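May 25, 2021

Zulent is back in my feed with its June sale on the deer movement app, so I guess we're doing this again. I paid for it last fall. I ran it against my own trail cameras all season. Long thread, sorry.

For anyone who hasn't run into it: you open the app in the morning and it gives your spot a color. Green means deer will be on their feet in daylight. Yellow means maybe. Red means stay home and clean the garage. Moon, pressure, wind and temperature all go in, and some mystery sauce they won't describe.

I like that kind of thing more than I should. I've bought the moon charts. I had the dial you hang in the truck. I was primed to love this app and I want that on the record before I get told I went in with my mind made up.

The ad says it was "built on 2503 hunter reports." Okay. Reports of what? If a guy sits three hours, sees nothing and goes home cold, does he file a report? I never have. If a guy shoots a ten-pointer at 9 a.m. he tells his dentist.

I emailed and asked how many of those were blank sits. Got a friendly answer thanking me for being part of the family. Asked again. Got a coupon.

So, the cameras. I had them on two properties. One is the Tulla bottom, creek and cottonwoods, with a bean field on the north side. The other is the Montoya place, which is mostly cedar draws and a stock pond. They hunt very differently and I wanted both.

Same cameras the whole time, the Erer ones with the loud latch. Not a great camera. The trigger is slow and one of them thinks every windy morning is a deer. But they were all slow in the same way from start to finish, and for this I cared more about that than about pretty pictures.

I never moved them. This was hard. There was a scrape sixty yards off one camera that I wanted to cover so badly. If I'd moved it I'd have been chasing deer and then giving the app credit for it, or blame.

By the end of the season I had 2791 pictures. I went through them at the kitchen table over a lot of evenings. 2339 had a deer in them. The rest were raccoons, cattle, weeds, me, and one very long visit from a skunk.

Most of the deer were does and young ones after dark, same as anybody's cards. What I cared about was antlered bucks in shooting light, and there were 194 of those pictures. I counted a deer standing in front of a camera for ten minutes as one, or the pond camera would have run the whole show.

Then I put the app's color next to each one. I'd been writing the color down every morning before I drove out, in pencil, because it turned out you can't scroll back in the app and see what it told you last week. Let that sit for a second. It makes forecasts and doesn't keep them where you can check.

Result: a little over half of my daylight bucks came on green days.

Sounds good, right? A little over half of my days were green.

I'd put it on a yard sign. If I told you every other day was a great day to hunt, I'd be right an awful lot too.

Red days were the ones I most wanted to know about, because red is the color that keeps you home. The two best bucks I had on camera at Tulla both showed up on red mornings. Two deer doesn't prove a thing. But I'd have been in bed for both of them.

Where it did seem to do better than a coin flip was right after a hard temperature drop. I'll give it that. My grandfather would have given you that one for free, and so will the thermometer on my porch.

Take the cold snaps out and I couldn't find anything. I tried. I looked at mornings alone and evenings alone. I looked at Montoya without Tulla. I spent one whole evening on moonrise and came away with a headache.

Things I can't rule out, before the replies do it for me:
My two places might be odd.
One season is one season.
The rut swamps everything, and the app went green for nearly all of it, so both of us look smart for those weeks.
A camera sees one trail and a deer has lots of trails.

That third one bugs me most. Any chart that says "go" during the rut is going to collect a pile of happy customers. I'd love to see the early season and late season numbers split out by the people selling the thing. They've got to have them. They've got a lot more data than I do.

I also don't buy "it gets smarter every year." Smarter from what? From the reports. See the part above about the dentist.

What it did do was change how I hunted, and not for the better. On green days I sat longer and stayed sharper. On red days I fidgeted, climbed down early and drove home for lunch. Then I'd log a poor day. If I'd been filing reports like a good family member, I'd have been feeding the app its own opinion.

A couple of people have asked me privately whether it's a scam. I don't think so. I think somebody over there believes it. I believed my truck dial for four seasons and nobody was even paying me.

Price matters here too. For what a year of it costs you can put gas in the truck for several more sits, and I have yet to see a deer from my couch on any color of day.

If you like it and it gets you out the door, keep it. I mean that. Just do me one favor this fall and write the color down before you go, in pencil, on paper. Then look at it in winter.

And if your numbers come out better than mine, post them. All of them, blank sits included. I'll put them up here next to my own and I'll eat the crow.
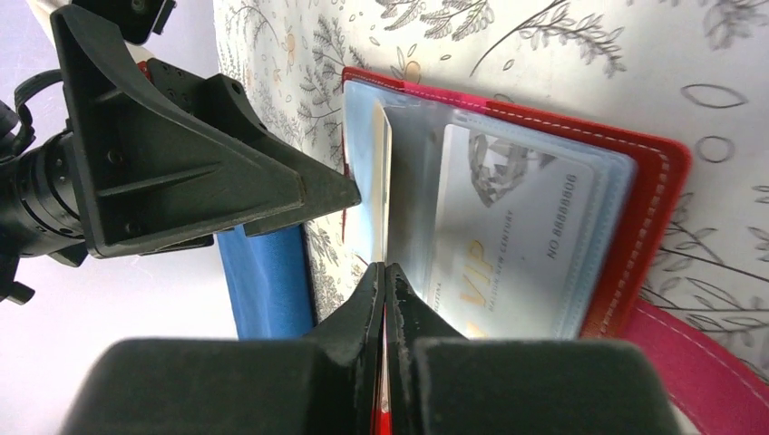
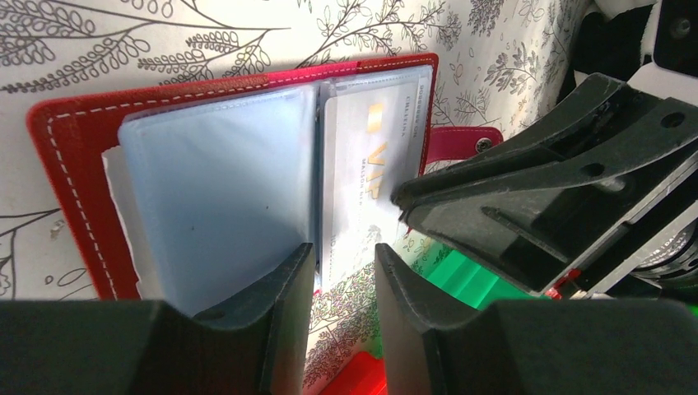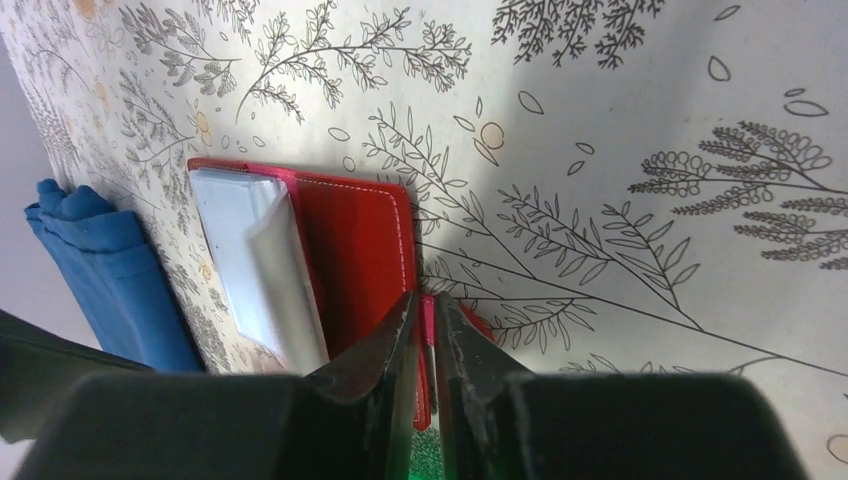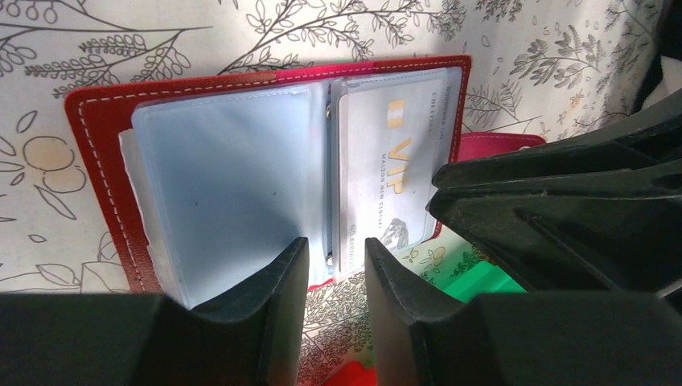 Lachlan Paewai: I kept a notebook on the same app last season and mine came out kinder than yours, greens clearly ahead. But reading this I went back and looked, and I hardly sat on the reds at all. No cameras, only what I saw from the stand. So I don't know what I've got. Did your cameras show more deer on the days you stayed out of there?

Good question, and I don't know yet. I wrote down the days I hunted in the same notebook, so it can be done. My guess is yes at Montoya, where I have to walk right past the pond to get in, and no at Tulla. I'll go back through the cards and put it in a separate thread. And thanks for going back to look.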